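Do I need a certificate of origin for small goods going from Rutau to Kokport?

Asked in: Import and Export, Small Business

Hello everybody. I have a small trading company in Rutau, only me and 2 employees. Until now we sold inside the country. In March a shop in Kokport ordered from us for the first time, and the invoice is 2,868 dollars. I read that the new trade agreement between the two sides makes the duty zero for many goods, but I do not understand what paper I must give.

My forwarder is Vorkeo. They told me by phone that the buyer can ask for the lower duty without any certificate if the order is small. The buyer says his customs office always wants to see the certificate.

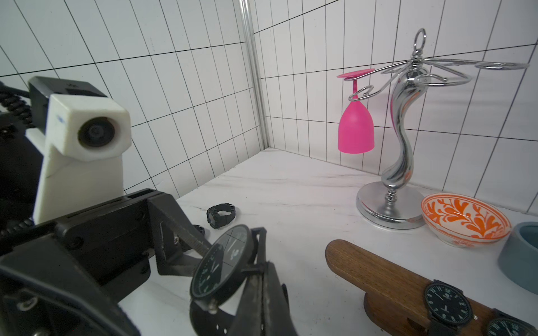
I called the chamber of commerce too. They are open for this only until 15:00 and the line was busy both times. So my questions are: is a certificate necessary for an order of this size, and if yes, can I still get it after the goods have left? Part of my goods is made here and part I buy from Rüegg, which is a foreign supplier. I don't know if this changes something.

Thank you in advance, and sorry for my English. 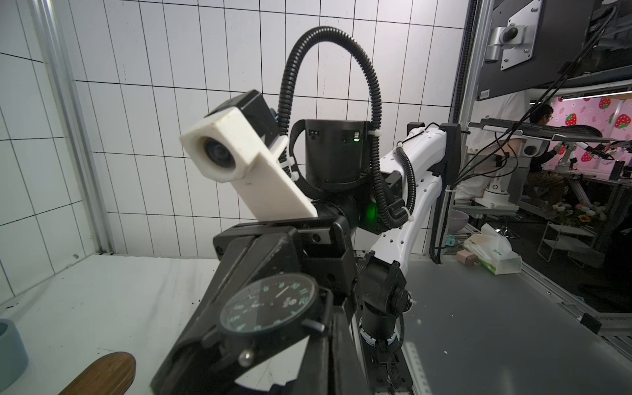
You should separate two things, the value and the origin. For low value orders many agreements accept a statement that the exporter writes on the invoice, with his name, signature and the place. Ask the buyer's customs office for the limit in your agreement and for the exact text, because they can refuse it if the words are different.

The second thing is more important for you. The goods from Rüegg probably do not have origin in your country only because you resell them. Put them on separate lines of the invoice and make the statement only for the goods that qualify. For the others the buyer pays the normal duty. Keep the papers from your suppliers also after the shipment, customs can ask for them years later.

About the late certificate: often it is possible, and it gets a note that it was issued after export. Ask the chamber in writing, then you have the answer on paper.

Second answer

Just get the certificate. It costs a little and you sleep better. We had a box waiting at Kokport for about two weeks over one missing line.

Third answer

I agree with the first answer. One addition: check the tariff code together with your buyer before you send. If he declares a different code, your statement may not help him. And Vorkeo should give you their advice by email, not by phone.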